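Every house has an old desktop computer under a desk somewhere, wheezing away. Ours belongs to my father-in-law, Géza Kun, who uses it for chess and for printing recipes he will not cook. These tips come from keeping it alive, and most of them cost less than lunch.

## Before you open it

Shut it down properly, switch it off at the back and pull the plug. Hold the power button in for a few seconds afterward. Then carry the thing to a table with good light, and I mean a table, not the bedroom carpet. Carpet eats screws.

An ice cube tray is the best screw organizer ever sold. Case screws in one hole, drive screws in the next, and mystery screws in the last. There will be mystery screws.
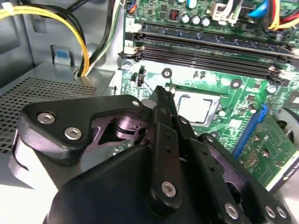

*Case open, motherboard and processor within reach.*

## Dust

Dust is the cause of most complaints that begin with "it's gotten so loud." Take the case outside if you can. Use short puffs of canned air with the can upright, and hold the fan blades still with a finger or a cotton swab so they don't spin like a toy windmill. Skip the household vacuum, which builds up static, and skip the damp cloth, for reasons I hope are clear.

A clean half-inch paintbrush gets into the corners. Write COMPUTER on the handle or somebody will varnish a chair with it.

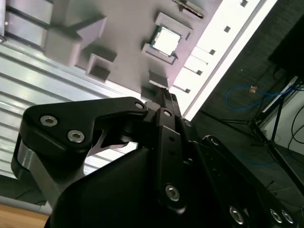 Cables come next. You don't need to make them pretty, only to keep them out of the fans. Bread bag ties work, and so do strips of hook-and-loop tape. I bought a roll of 26 precut ones and have used them mostly on extension cords and one unruly tomato plant.

## Thermal paste

If the fan roars at an empty screen and the dust is gone, the paste between the processor and its cooler may have dried out. Run the machine for a few minutes first to soften it, then shut down and unplug again. Twist the cooler gently as you lift. Yanking is how people end up with the processor still stuck to the cooler and a quiet evening ahead of them.

Wipe off the old paste with coffee filters and rubbing alcohol. Paper towels shed. A dab of new paste the size of a pea is plenty - my neighbor Veronika Vass used half the tube, and it looked like she'd iced a cupcake.
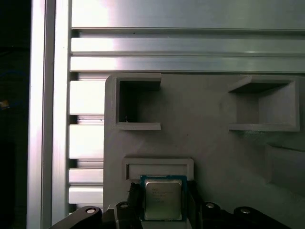
Hold any chip by its edges and keep your thumbs off the contacts. Find the little triangle in the corner, match it to the one on the socket, and let it drop in under its own weight. If you're pushing, stop pushing.

## Putting away spares

Old parts go in a shoebox with a label saying what they are and whether they work. "Misc." is not a label. I have up to 13 boxes marked that way in the garage, and I'm scared of all of them.
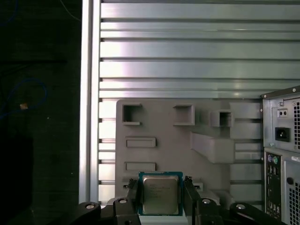
**Can I wrap a spare processor in kitchen foil?**

Use an antistatic bag or the plastic clamshell it came in, and save the foil for the potatoes. If the chip has pins, press it lightly into a piece of antistatic foam first so they don't bend in the box.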